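Intro to Electric Vehicles, Evening Course
Handout 4: Regenerative Braking
Instructor: Zawadi Athumani

Welcome back! Tonight we get to my favorite part of the whole car. Last week we followed energy out of the battery and down to the wheels, and now we send it the other way.

A moving car carries kinetic energy, one half the mass times the speed squared. That square matters a lot. Double your speed and you have four times the energy to deal with at the next stop sign. Friction brakes turn all of it into heat in the pads and rotors. 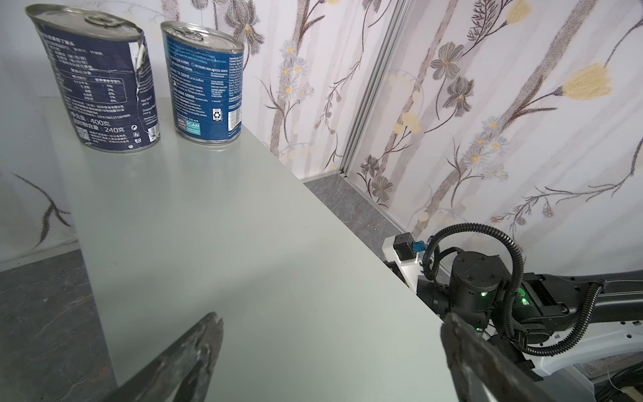 An electric motor can do better, and it needs hardly any extra parts to do it. The inverter changes the timing of the current, the motor starts working as a generator, and the wheels are now pushing electrons back into the pack - I still think that's wonderful.

Worked problem. A car with a mass of 2,000 kg slows from 25 meters per second to a stop. Its kinetic energy at the start is 625,000 joules. Suppose 49 percent makes it back to the battery. That gives 306,250 joules, or nearly 0.09 kWh. Small, yes, but think of a mail route with a stop at every other house! 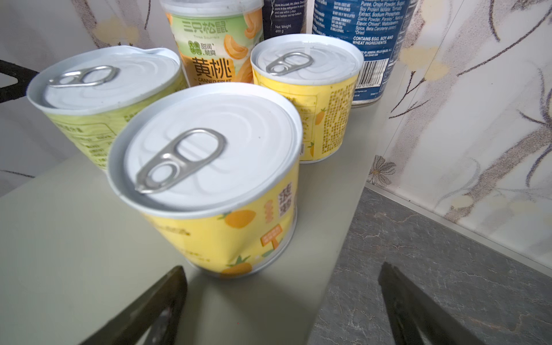
Pull-tab can with a yellow fruit label, other cans behind it.

Where the rest goes: air drag, tire rolling losses, heat in the motor windings, heat in the inverter, and a little more in the battery itself. Try ranking these for highway driving and again for town driving. Kanini Kaijage's lab section will compare answers.
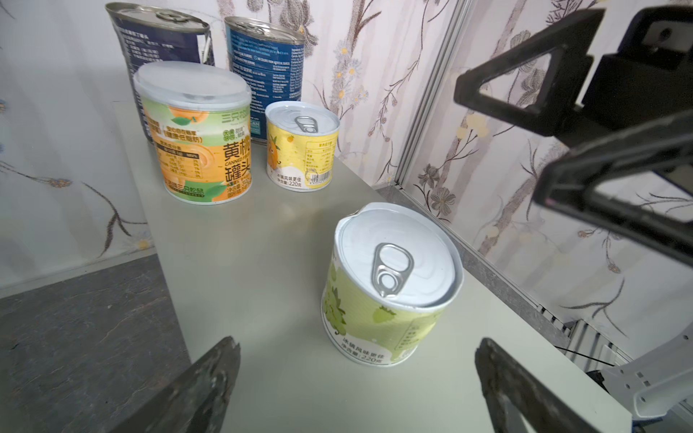

Why does regen feel weaker right after a full charge?
A full pack has very little room to take in more energy, so the controller limits the charging current and leaves more of the work to the friction brakes.

Cold weather does much the same thing. Cold cells can't accept charge quickly, and the limit eases as the pack warms up.

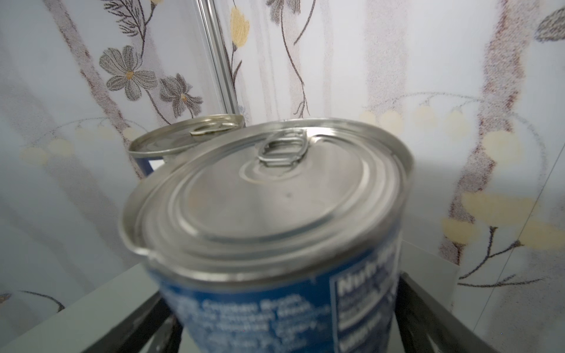 Blended braking is the next step. The pedal asks for a certain amount of slowing, and the controller splits the job between motor and pads. Getting that handoff smooth is hard, and when it's done well you can't feel it at all.

For next time: redo the worked problem at half the starting speed, and bring your graph of speed against energy.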